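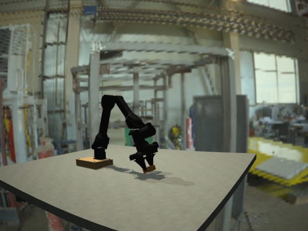

Dropped Blocks and the Skeltum Arm: Frequently Asked Questions

Last revised in September. Questions go to Ok-hee Ra, cell support.

What went wrong?

The arm on the block cell has been dropping blocks in the physical hall while the simulated version of the same cell reports almost no drops at all. In the simulator we ran 1000 picks and the log shows every one of them as a success. In the hall, over a run of 300, the arm lost 159. Some slid out during the lift. Others never left the table, and the program carried on as if they had.

Those two results can't both describe the same machine. We believe the one from the hall.

Wasn't this fixed by the Derkitz update?

The release note says so. We installed it, reran the same pick program and saw blocks on the table again. The update changed how fast the fingers close. It did nothing about the angle at which they meet the block, and that is where our suspicion sits.

What do you think the cause is?

Two things, and we hold the second one less firmly than the first.

The first is the approach. The model lets the gripper close on a block that is tilted, with one end higher than the other and the fingertips close to a single point. A person would look at that and expect the block to roll. The simulator doesn't mind, as its contact settings give the fingertips far more friction than ours have.

The second is the table height. The tool offset was measured once, before the arm was bolted to its present base, and we can't find a record of anyone measuring it again. A small error there would put the fingertips low enough to push a block against the table before gripping it.

Why does the simulator count a drop as a success?

Its success check looks at the gripper command and the arm position. If the gripper was told to close and the arm reached the lift height, the pick is scored as good. Where the block ended up is not part of the check. Ciso, who supplied the scoring script, describe this as a "motion-level" measure. That may be a fair name for it, but the summary page still prints the word "grasped," and people read it that way.

What is error 1899?

It means the gripper closed further than the program expected for the part in hand. In plain words, the fingers probably have nothing between them. It was set to "warning" on delivery, so the arm kept moving. We have changed it to "stop." If your copy of the cell program predates September, check this setting yourself and don't assume it came across.

Is a dropped block a safety problem? They're small.

The block is small. The trouble is what the arm does next. After a failed pick it travels to the drop-off point and opens, then comes back for the next block, and the earlier one may still be lying in its path. We have had a block caught under a fingertip and flicked off the table. It hit the floor. It could have gone toward someone's face.

There is also the temptation to reach in and straighten a block between picks. Please don't. The arm may look parked when it is only waiting for a signal.

So what do I do when a block is dropped?

Press stop at the panel and wait for the drive light to go out. Lock the cell, then take the block off the table by hand. Run the arm home at reduced speed before you restart. Write down the time and whether 1899 appeared. If it didn't appear, we especially want to hear from you.

Can I clear the error and keep going?

No. Clearing it removes the message and leaves the block.

Seo says its rubber fingertip pads will solve this. Are you buying them?

We have a trial set on order. Softer pads might well reduce slipping, and they might also hide a bad offset until the pads wear down. We want the offset measured first so we know which change did what. The sales sheet mentions tests on flat parts lying square to the fingers. Ours are often neither.

Should I trust the simulator for anything?

It has been reliable for reach and for clearance between the arm and the things around it. We still use it to check a new path before loading it. For gripping, treat its results as unproven until the scoring check looks at the block itself.

When will the cell go back to full speed?

There is no date. The offset has to be remeasured, the approach angle corrected, and another run of 300 completed in the hall with a person recording each result by eye. A clean report from the software won't count toward that. Until then the arm stays at reduced speed with 1899 set to stop.

Who can change the settings back?

Only Ok-hee Ra, in writing. If you find the stop setting has been switched to warning again, leave the cell locked and send her the program version shown at the top of the panel.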